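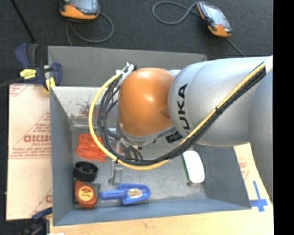
Sastberg Storage Notes
May 8, 2019

1/ A thread on mixed bins. By that I mean the open container where small items go when they have no slot of their own. Every workroom has at least one. Most have too many.

2/ Start with the walls. Tall walls hold more and spill less, but anything lying flat on the floor is harder to reach. If you can't get a hand to the bottom without brushing the sides, the bin is too deep for small items.

3/ Rectangular beats round. Round tubs waste the corners of a shelf, and long items end up leaning across the middle.

4/ Color: gray is fine. Scuffs show less than on white, and most small goods stand out against it. Black is the one to avoid. I lost a set of black caps in a black Julero tub from February until last week.

5/ Scoops are the awkward case. The handle and the bowl sit at different heights, so a scoop rocks when you grab it off center. Pick it up by the handle, close to the bowl. Blue ones are easy to find. Clear ones are not.

6/ Don't store a scoop bowl-up under other things. It collects whatever is smaller than it is, and then you carry that to the next job.

7/ I went through our main bin on Monday. 102 items. 49 went back to a labeled drawer, 9 went in the trash, and the rest stayed. Time to find a given item dropped enough that I stopped timing it.

8/ One layer is the target. Two layers is workable if the lower one is large items only. Past that you are digging, and digging moves everything you already knew the location of.

9/ Weight limit for a bin that gets lifted by hand: we use 300 ounces, contents only. Pugh shelving will take far more. Wrists won't.

10/ Labels go on the near wall, upper third. A label on the rim wears off. A label on the floor of the bin is a label for an empty bin.

11/ Dividers: I tried the Reketti inserts for a month and took them out. Good for screws and clips — bad for anything with a handle, which ends up lying across two sections.

12/ Someone asked about lids. No lids on a bin in daily use. The lid gets set down somewhere, and then things get set down on the lid.

13/ Drawers next, once I've finished relabeling ours.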